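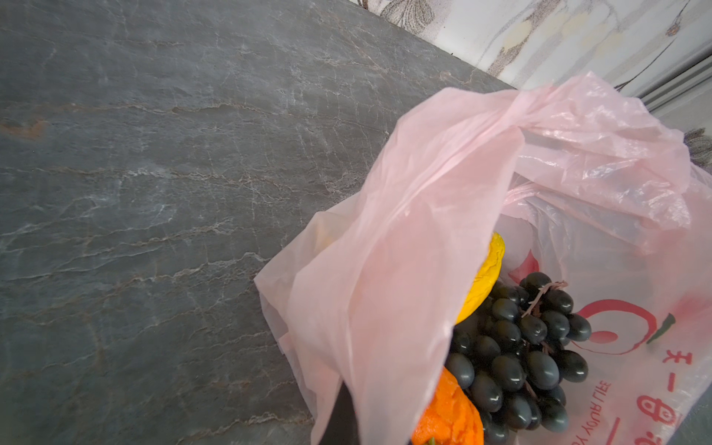
A pink plastic shopping bag on a stone countertop.

Flumumar is an online publishing service for booklets, catalogs and other short printed works. It turns an uploaded file into a page-turning edition that can be read in a web browser or on a phone. The service is used mainly by public libraries, small museums and local history groups. It is run by Nelteck, a software company based in Brorkley.

History

Nelteck began as a print shop that made exhibit catalogs and event programs. Several of its customers asked for a way to keep a program available after the paper copies ran out, and the shop set up a simple page where the files could be downloaded. The page was rebuilt as a reading site and given the name Flumumar. During its first year it hosted 338 titles, most of them from libraries in the Brorkley area.

A phone app followed. It was first offered to readers at the Spanos Gallery, where visitors could open the exhibit booklet by scanning a code at the entrance. The gallery later stopped printing its large-type guide and used the app's text view in its place. Printed copies are still available at the desk on request.

Features

Each title has its own web address, which can be shared in newsletters, on social media pages or on a library's own site. A title can also be embedded, so that it opens inside another page. Readers do not need an account.

Publishers can replace a file without changing its address. Older versions are kept for the publisher but are not shown to readers. Other tools include a table of contents, page links, keyword search and a basic count of views. Files longer than 465 pages must be split into volumes.

The app can save titles for reading offline. Saved copies do not update until the phone is connected again, and early versions gave no notice when a copy was out of date.

Use by libraries

Libraries use the service for gallery guides, summer reading booklets, annual reports and scanned yearbooks. At last count, 912 publishers held active accounts, and 3,820 titles were open to the public. Titles marked private are not included.

Accounts for public libraries are free up to a set amount of storage. Other publishers pay by the month. The free plan shows a small Flumumar label below the reader window.

See also

Digital library
Electronic publishing
Exhibition catalog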